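3.2 Reading Printed Text on Worn Garments

The second part of the study dealt with text that people meet on clothing. Most work on the legibility of print assumes a flat page held at a comfortable distance, with the reader facing it squarely. A printed shirt meets none of these conditions. The fabric folds at the waist and under the arms, the letters stretch across the chest, and the person reading is often standing to one side, behind, or above the wearer. We wanted to know how much of a printed design survives these conditions and which features of the lettering matter most.

The shirts were drawn from the stock of two small printers, Preletti and Mykhailiuk, who agreed to supply one copy of each design in their current catalogs. From these we built a set of 500 photographs. Each design was photographed flat and then on a seated wearer, with the camera at the front, at the side, and overhead. Lettering was sorted by Marchuk and Bilyk into five groups according to stroke weight and the presence or absence of an outline. Where they disagreed, Zakaria made the final assignment. Designs in which the words and the drawings overlapped were kept in the set but marked separately, as readers in the pilot work tended to take parts of the drawing for letters.

Readers saw each photograph for eight seconds and then typed whatever words they could recall. They were told that spelling did not matter and that a partial answer was better than none. Answers were scored by the word. A word was counted as read if the typed form differed from the printed form by no more than one letter. Names of places and made-up words were scored the same way, although readers found them harder in every condition and often replaced them with a common word of similar length.

Stroke weight had the largest effect. Heavy letters without an outline were read well from the front and held up fairly well from the side. Thin scripts did poorly as soon as the fabric was no longer flat. Outlined letters fell between the two, and their results depended a good deal on the contrast between the outline and the cloth. Dark ink on white cotton was the easiest combination in all views.

The overhead view calls for separate comment. A reader looking down over a wearer's head sees the chest print upside down and shortened from top to bottom, with the lines nearest the collar lying closest to the head. Large words can still be picked out in this position, but small lines of text set near the neck were rarely reported at all. Figure 4 gives a case in which bold lettering, small text, and cartoon characters share one design.
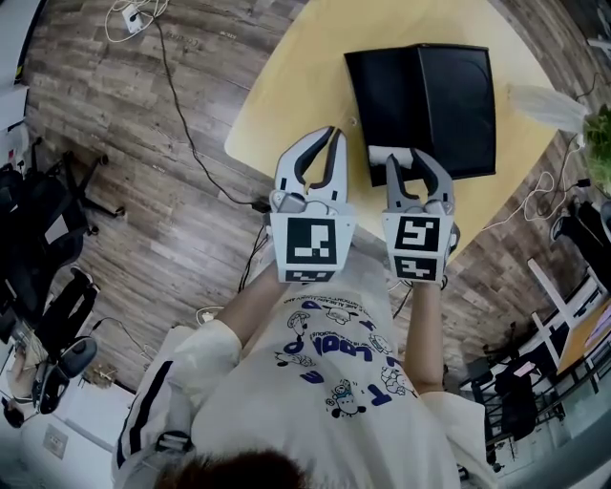

Figure 4. Overhead view of a white T-shirt with navy blue lettering and cartoon characters. The bold letters appear upside down.

With designs of this type, readers often named the characters first and the words second, if they gave the words at all. Several described the drawings in detail and left the text field blank. Prokopenko and Vakulenko reported a similar order of recall for printed tote bags in the Foltov survey, where the bags were seen from the front and at normal size. The pull of the drawings therefore does not seem to depend on the angle of view.

Two limits should be noted. All wearers were seated, so the folds at the waist were deeper than they would be on a standing person. The photographs were also shown one at a time on a plain screen, and a reader in a shop or on a bus would have other things to look at. The effect of movement is taken up in Section 3.3.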